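Applies to the Hestus line of kitchen hand tools. Questions not covered here go to Tharindu Dissanayake at the Morkby service desk.

## Care and cleaning

**Can I put wood-handled tools in the dishwasher?**
No. Long exposure to hot water and detergent strips the oil from the handle and opens the joint at the blade. Wash by hand in warm water, rinse, and dry with a towel right away.

**What about the all-metal tools?**
Those are dishwasher safe on any rack. Remove them before the heated dry cycle if your water is hard, or you will see white spotting.

**How often should a handle be oiled?**
Every two months with regular use. Use food-grade mineral oil. Apply a thin coat, wait 20 minutes, wipe off the excess. Olive and other cooking oils turn rancid and should not be used.

**The handle feels rough after washing. Is it damaged?**
Usually not. Water raises the grain on a new handle. Let it dry overnight, sand lightly along the grain with 200-grit paper, then oil. If you can feel a split with a fingernail, stop using the tool and file a claim.

**Can I soak a tool to loosen burnt food?**
Soak the blade only, standing in a shallow pan, with the water line below the joint.

## Parts and warranty

**Where is the model number?**
On the card in the box. Turners are 481, with or without a hanging hole. The replacement handle kit is part 3488 and fits turners only.

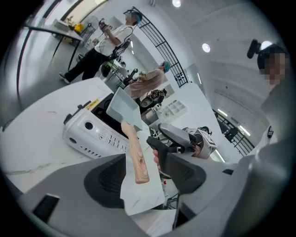 *Spatula with pale wood-grain handle and flat blade.*

**Is the handle kit hard to install?**
It takes one screwdriver. Do not glue the new handle.

**What does the warranty cover?**
Loose joints, bent rivets, and cracks in handles that have not been through a dishwasher. Discoloration is not covered.

**Do Hindetti tools use the same parts?**
No. The Hindetti tang is narrower, and the screw spacing is different. Order those parts from Munasinghe.

**When do claims get processed?**
Claims received before 2 p.m. are opened the same day. The desk closes for inventory the first week of April.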